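검색어를 입력하세요 검색 전체 메뉴

강아지 옷은 어떻게 개고 어떻게 돌볼까?

글 레니 펠토넨(Lenni Peltonen)
조회 772 공유 5 댓글 2

개는 온몸에 털이 나 있습니다. 그런데도 옷을 입는 개가 있습니다. 왜 그럴까요? 그리고 벗은 옷은 어떻게 해야 할까요? 이 글에서는 강아지 옷이 사람 옷과 무엇이 다른지, 어떻게 빨고 말리고 개는지 차례로 알아봅니다.

개도 옷이 필요할까?

모든 개에게 옷이 필요한 것은 아닙니다. 시베리안 허스키처럼 털이 두 겹으로 난 개는 추위에 강합니다. 바깥쪽에는 길고 뻣뻣한 털이 있고, 안쪽에는 짧고 빽빽한 솜털이 있습니다. 솜털 사이에 공기가 갇혀서 몸의 열이 쉽게 빠져나가지 않습니다. 이런 개에게 두꺼운 옷을 입히면 오히려 더울 수 있습니다.

치와와나 이탈리안 그레이하운드처럼 몸이 작거나 털이 짧은 개는 다릅니다. 몸이 작으면 열을 빨리 빼앗깁니다. 뜨거운 물을 작은 컵에 담으면 큰 냄비에 담았을 때보다 빨리 식는 것과 같습니다. 나이가 많은 개나 아픈 개도 추위를 더 탑니다. 겨울에 산책할 때 옷을 입으면 도움이 됩니다.

수술을 받은 개가 옷을 입기도 합니다. 개는 상처가 있으면 혀로 핥는 버릇이 있는데, 자꾸 핥으면 상처가 덧날 수 있습니다. 얇은 옷으로 상처를 덮어 두면 핥기가 어려워집니다. 이때는 수의사 선생님이 어떤 옷을 입힐지 알려 줍니다.

여름옷은 조심해야 합니다. 개는 사람처럼 온몸으로 땀을 흘리지 못합니다. 주로 입을 벌리고 헐떡거리면서 열을 내보냅니다. 8월처럼 더운 때에 옷을 입은 개가 심하게 헐떡이면 먼저 옷을 벗기고 시원한 그늘로 데려가야 합니다. 그래도 나아지지 않으면 어른에게 바로 말하고 동물병원에 연락합니다.

강아지 옷은 어떻게 생겼을까?

사람의 티셔츠를 책상 위에 펼쳐 보세요. 목이 들어가는 구멍이 위에 있고, 팔이 들어가는 소매가 양쪽 옆으로 뻗어 있습니다. 몸통은 네모 모양에 가깝습니다.

강아지 옷은 조금 다릅니다. 개는 네 발로 걷기 때문에 앞다리가 옆이 아니라 아래로 내려옵니다. 그래서 앞다리가 나오는 구멍은 대개 배 쪽에 가깝게 나 있습니다. 등을 덮는 부분은 길고, 배를 덮는 부분은 짧은 옷이 많습니다. 배 쪽이 길면 오줌을 눌 때 옷이 젖기 때문입니다.

글자나 그림은 등 쪽에 넣는 일이 많습니다. 개가 걸어갈 때 사람 눈에 가장 잘 보이는 곳이 등입니다. 사람 티셔츠는 가슴에 그림이 있는 경우가 많으니 이것도 다른 점입니다.

목둘레에는 깃을 달기도 합니다. 깃은 모양을 내려고 다는 것이고 없어도 괜찮습니다. 깃이 너무 빳빳하거나 목을 조이면 개가 불편해합니다. 옷을 입힌 다음 목과 옷 사이에 어른 손가락 두 개가 들어가는지 보면 됩니다. 들어가지 않으면 옷이 작은 것입니다.

치수는 어떻게 잴까?

강아지 옷을 고를 때는 세 군데를 잽니다. 목둘레, 가슴둘레, 등 길이입니다. 목둘레는 목줄을 매는 자리를 잽니다. 가슴둘레는 앞다리 바로 뒤, 가슴에서 가장 굵은 곳을 한 바퀴 두릅니다. 등 길이는 목이 시작되는 곳에서 꼬리가 시작되는 곳까지입니다.

줄자는 부드러운 것을 씁니다. 집에 줄자가 없으면 끈을 몸에 두른 다음 그 끈을 자 위에 펴서 길이를 읽습니다. 개가 앉아 있으면 등 길이가 달라지므로 네 발로 서 있을 때 잽니다. 가만히 있지 않는 개라면 한 사람이 앞에서 간식을 보여 주고 다른 사람이 잽니다.

어떻게 빨까?

옷을 벗기면 먼저 털을 떼어 냅니다. 털이 붙은 채로 세탁기에 넣으면 물에 젖은 털이 뭉쳐서 다른 빨래에 달라붙습니다. 넓은 테이프나 털 제거 롤러를 쓰면 쉽습니다. 고무장갑을 끼고 한쪽으로 쓸어도 털이 모입니다.

그다음 옷 안쪽에 달린 세탁 표시를 봅니다. 세탁 표시는 작은 그림으로 되어 있습니다. 물이 담긴 대야 그림은 물로 빨 수 있다는 뜻입니다. 대야 안에 손이 그려져 있으면 손으로 살살 빨아야 합니다. 그림 위에 가위표가 있으면 그 방법을 쓰면 안 됩니다.

벨크로나 단추가 있으면 잠급니다. 벨크로의 까끌까끌한 면은 다른 옷의 실을 잡아당길 수 있습니다. 글자가 찍힌 옷은 뒤집어서 빨면 글자가 덜 벗겨집니다. 세제는 향이 강하지 않은 것을 조금만 넣고, 거품이 나오지 않을 때까지 헹굽니다. 개는 사람보다 냄새를 훨씬 잘 맡습니다. 사람에게 좋은 꽃향기도 개에게는 너무 셀 수 있습니다.

말릴 때는 바람이 잘 통하는 곳에 펴 놓습니다. 겉이 다 마른 것 같아도 깃이나 솔기처럼 천이 겹친 곳은 늦게 마릅니다. 손가락으로 눌러 보고 축축하면 더 둡니다.

어떻게 갤까?

마른 옷은 평평한 곳에서 갭니다. 침대나 소파 위에서도 갤 수 있지만 바닥이 푹신하면 천이 함께 움직입니다. 책상처럼 단단한 곳이 좋습니다.

강아지 옷은 작아서 갤 때 목 부분부터 잡아 주면 편합니다. 깃이 말려 있으면 먼저 펴고, 그다음에 몸통의 주름을 손바닥으로 쓸어내립니다. 소매가 있으면 안쪽으로 접어 넣습니다. 왼쪽 옆을 가운데로 접고, 오른쪽 옆도 가운데로 접습니다. 마지막으로 밑단을 목 쪽으로 한 번 올립니다. 큰 개의 옷이라면 한 번 더 올려도 됩니다.

민트색 셔츠에 흰색과 파란색 줄무늬 깃이 달려 있다면 깃이 밖에서 보이게 접어 보세요. 서랍을 열었을 때 어떤 옷인지 금방 알 수 있습니다. 밑단이 둥근 옷은 끝을 딱 맞추기가 어렵습니다. 둥근 부분을 조금 안으로 접어 넣으면 네모 모양이 됩니다.
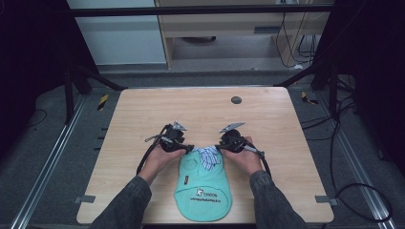

수아드 나시리(Souad Naciri)는 깃이 있는 강아지 옷은 깃을 세운 채로 접지 말라고 했습니다. 한번 꺾인 자국은 다림질을 해야 펴지는데, 작은 깃은 다리미 끝도 잘 들어가지 않는다는 것입니다. 그래서 깃을 손으로 눌러 눕히고, 글자가 찍힌 쪽은 접는 선이 글자 한가운데를 지나지 않게 조금 비켜서 접는다고 합니다.

글자를 비켜 접는 데에는 까닭이 있습니다. 천 위에 찍은 글자는 물감 같은 얇은 막으로 되어 있는 경우가 많습니다. 천은 잘 구부러지지만 이 막은 천만큼 잘 구부러지지 않습니다. 같은 자리를 여러 번 꺾으면 가느다란 금이 생기고, 금이 간 곳부터 조금씩 벗겨집니다. 실로 수를 놓은 글자는 이런 걱정이 적습니다. 손끝으로 만져서 실이 느껴지면 수를 놓은 것입니다.

어디에 넣을까?

강아지 옷은 사람 옷과 따로 둡니다. 털이 옮겨 붙는 것을 막을 수 있고 찾기도 쉽습니다. 얕은 서랍이 있으면 갠 옷을 책처럼 세워서 넣습니다. 위로 쌓으면 밑에 있는 옷을 꺼낼 때 다 흐트러집니다. 서랍이 깊으면 빈 과자 상자를 넣어서 칸을 만듭니다. 500밀리리터 우유갑도 깨끗이 씻어 말린 다음 윗부분을 잘라 내면 아주 작은 옷을 한 벌씩 넣는 칸이 됩니다. 자르는 일은 어른과 함께 하세요.

목줄과 가슴줄은 옷 위에 올려놓지 않습니다. 쇠고리가 천을 긁습니다. 문 옆 고리에 걸어 두면 산책하러 나갈 때 바로 집을 수 있습니다.

작아진 옷은 버리기 전에 한 번 더 봅니다. 구멍이 없고 깨끗하면 더 작은 개를 키우는 집에 줄 수 있습니다. 많이 낡은 옷은 잘라서 산책 뒤에 발을 닦는 수건으로 씁니다. 단추는 떼어 내야 합니다. 개가 씹다가 삼킬 수 있습니다.

낱말 풀이

깃: 옷의 목둘레에 덧댄 천.
밑단: 옷의 맨 아래쪽 가장자리.
솔기: 천과 천을 실로 이은 줄.
벨크로: 까끌까끌한 면과 보들보들한 면을 붙였다 떼었다 하는 띠. '찍찍이'라고도 부릅니다.

집에서 해 보기

강아지 옷이 없으면 인형 옷이나 동생의 작은 티셔츠로 해 봅니다. 한 벌은 책상 위에서 개고, 한 벌은 이불 위에서 개어 보세요. 그다음 두 벌을 나란히 놓고 옆선이 얼마나 반듯한지 비교합니다. 천이 얇은 옷과 두꺼운 옷으로 바꾸어서 다시 해 볼 수도 있습니다. 얇은 옷은 세워 두면 쓰러지기 쉬우니 한 번 더 접어서 세웁니다.

공유하기 5 댓글 2 목록으로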